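Lab Notes > Safety > Walkaround sheets

Two-arm bench, pre-session checklist with comments
Filled in by Fitriani Tjoa, February, for the Urnero handover study
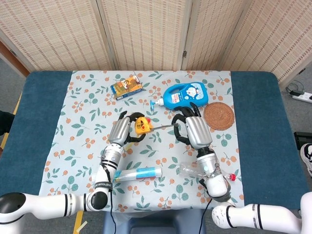 Tape measure task, both hands at the middle of the table.

Hello all, and thank you for reading these through before you book the bench. The study compares two ways of teaching the arms to share one object, and the Bouchard method (the left hand holds, the right hand waits with open fingers) is the one we're running this month, so my comments lean that way.

1. Emergency stop tested from both sides. OK
Comment: Please press it properly and wait for the arms to settle. I know it's tedious on the fourth go of the morning!

2. Cables clear of the table edge through full travel. WATCH
Comment: Both arms have a black cable hanging on the outside. I'd love a second pair of eyes on these when the forearms come down low.

3. Speed limit set to 30 percent for anything with a metal blade. OK
Comment: The tape blade is thin, and I'd sooner be slow than sorry. Keep your own fingers well out of the way until the arms are parked.

4. Tablecloth flat, no folds under the wrists. OK

5. Bottles and other loose items noted on the run sheet. OK
Comment: Clutter is part of the method, so leave it on the table, but do write down what's lying where.

6. Floor tape visible, feet and chairs behind it. REDO
Comment: There's a dark blue seat tucked in at the near edge between the arms. Lovely for setting up, but pull it out before you start, please.

7. Power strip away from the walking path. OK

8. Logging on, 200 trials per method. OK
Comment: Bouchard is at 90 trials and the older Astwood method at 81, so no totals to share yet.

Recent sheets
Tanby gripper, monthly wear check
Charging corner walkaround
Astwood method, notes for new operators

Questions about this sheet: see the Safety contact page | Back to top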